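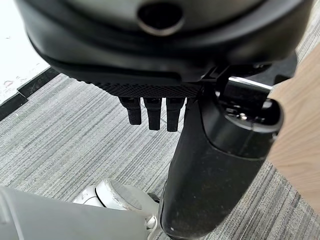 September 3, 2020

Walura, reel 2, foley for the waltz

Good day. Very good day! Writing it all down before I forget which shoes went with which take, as I did in May, when I had to guess at half the labels afterward and guessed wrong.

Where we were: the waltz in reel 2 has had music and no feet. The set recording is useless for footsteps (playback was blasting through the hall the whole time, plus somebody calling the turns), so every step, slide and skirt has to be made here and laid in. The director wants to hear the floor. Her note on the last cut says "I want the audience to know what that floor is made of with their eyes shut," and I've had it taped over the desk all week because I love it and it scares me a bit.

Tempo. The band plays at 133 for the whole first section, dead steady, and I'd been treating that as the grid for the feet too. Wrong! Ruxandra came in this morning, watched the wide shot twice with the sound off and said the couples aren't on the beat at all. They're late on one and they make it up across two and three. I went through it slowly with the picture and she's right, the lead couple does it on nearly every bar, and it's lovely, it's the thing that makes them look like people who have danced together for years. If I'd snapped the steps to the grid I would have ironed that flat. So the rule for the rest of the reel is feet to picture, never feet to music. Click track muted in the headphones while performing. I'm leaving the music in very low, just enough for us to feel where the phrase ends.

Frame 2072 is the sync mark. That's where the heel of the lead's left foot lands after the long held turn, close up, no arguing with it. Everything before it counts back from there and everything after counts forward. Rosine, if you open the session and the feet look soft, check 2072 first. The picture file we got last time had a different head leader and everything slid.

Shoes. We tried a lot of shoes.

Brown leather soles, the pair from the theater sale: best of the bunch for the men. Warm, a little scrape at the front of the step, no click. Takes marked BL.

Black character shoes with the small heel: too sharp close up, but in the wide shot at low level they read as "a room full of women dancing" in a way nothing else did. Takes marked CH. Keep them out of the close-ups.

The suede practice shoes: gorgeous for slides and close to silent for steps. Ruxandra did one pass of only slides in these, following the lead woman through the whole first section, and when we put it under the leather steps the hair stood up on my arms. Takes marked SU. This is going to be the secret of the whole scene, I think.

Bare feet in socks: tried it for a laugh, kept it. There's a little thud in it that works for the old man who dances by himself near the door. Marked SO.

Floor. The Enache hall, where they shot, has an old sprung floor and you can hear it give. Our pit panel is screwed down hard to the concrete and sounds like a kitchen. I'd been trying to fix that with EQ (rolling off, adding a bump, rolling off again) and it only ever sounded like a kitchen through a blanket. Today we unscrewed the panel and set it on folded towels at the two ends with the middle hanging free. Instant dance hall. It creaks when you shift weight before a turn, and you can perform the creak if you're patient with it. Ruxandra got good at it very fast, of course. She leans back on her heel a moment before the step and the board answers her.

The catch is that the low end gets big. I have a high-pass at 100 on the pit mic and it still booms when she lands flat. The mic was too close to the middle of the board. Moved it toward the corner and back by an arm's length and the boom calmed down without losing the creak. I also tried the second mic up high by the curtain for a room sound. Too much curtain. Will try it in the corridor with the door open, after hours, when the boiler is off.

Order of passes, as we ended up doing it:

Lead couple, steps only, leather and character
Lead couple, slides only, suede
Lead couple, weight and creaks, suede again, hardly moving the feet
Second couple, everything in one go, looser
Crowd, three passes walking in a circle, different shoes each time
Old man by the door
Cloth

I'd never have split the weight out as its own pass before today. It felt fussy when Ruxandra suggested it. Then we listened back, and that pass alone, with no steps in it at all, already sounds like two people holding on to each other. I played it for Rosine over the phone with no picture and she said "they're dancing." No music, no steps! So that stays, and it gets its own fader.
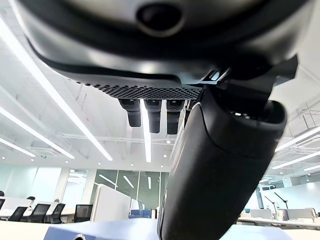
Grille and fingers, from underneath.

Cloth. The costume is a heavy skirt with a lighter one under it, so we need two layers there as well. The old curtain lining does the heavy one beautifully if you swing it from the elbow. From the wrist it sounds like somebody shaking out laundry. For the light layer I used the silk scarf, held loose and close to the mic, and only on the turns. Less is plenty. On the first go I had it on every bar and the lead woman sounded like she was wearing a tent.

There's a hand-on-back sound I'm very attached to and may have to lose. When he takes hold at the start, palm on her shoulder blade, I did it with my palm on Ruxandra's wool jacket hung over the chair. It's tiny. It's right before the band comes in, so there's a moment where it could be heard, if the music editor will give me a breath before the first note. Will ask nicely. Have already asked once, less nicely.

Software. The new Drilby build did not eat anything today, hooray. The take list exports with the notes attached now, so the labels above are in the file too. It still forgets the color of a track when you duplicate it, so I've gone back to putting the shoe code first in every name. The Rerix recorder was our backup all day and gave no trouble. One card is full and sitting in the tray with a dot of green tape on it. Please don't format the green dot!

Things that didn't work, so we don't try them again:

Rosin on the board. Squeaks like a gym. Took ages to clean off and I think there's still some in the left corner, avoid that corner for slides.

Two people performing the lead couple together. Seemed so obviously the right idea. We kept stepping on each other and laughing, and the takes that were clean sounded careful. One person doing both parts in turn is better, and Ruxandra hears the second part against the first while she's doing it.

Pitching a woman's steps down to make a man's. The creak goes down too and the hall turns into a ship.

Reverb. I put a big one on just to cheer myself up after lunch and it wiped out the lateness on the one, the very thing we'd spent the morning getting. Short room only, and let the corridor mic do the rest if it works.

A note for myself about watching. I caught my eyes going to the feet all day, which sounds sensible for this job, but Ruxandra watches the shoulders. She says the foot is already finished by the time you see it, and the shoulder tells you when it's going to start. I tried it on the second couple and hit the first eight bars in one pass, and I'm no dancer at all. Going to try the whole second section that way. She also hums while she does it, very quietly, and it's on two of the takes. I didn't have the heart to stop her. Those are marked H, use the others.

Played the rough stack against the picture at the end of the day, music up where it will be in the mix. A lot of the fine stuff goes under, naturally, and the slides poke through exactly where the band thins out, in the bars before the second tune starts. I had the biggest grin. You get the skirt, the board, the suede going round, and then the accordion comes back over all of it.

Left to do on the waltz:

Second section, lead couple, all passes
The stumble near the end (she catches her heel, he covers it). Wants its own shoes, I think the character ones with the loose heel tip
Chairs being pushed back at the edge of the floor. The three in the store room are too new, try the one from the kitchen
Applause: leave alone, the hall recording is good enough and the people in it sound happy
Corridor mic test
Ask for the breath before the first note, again

Rosine, you're on the pit next and I'm on the desk. The towels are on the shelf behind the door with the panel screws in a cup next to them. Please leave the panel floating when you finish, and keep the mic where the tape cross is. Bring the flat shoes you wore to the screening, I've been thinking about the sound of those on that board all afternoon.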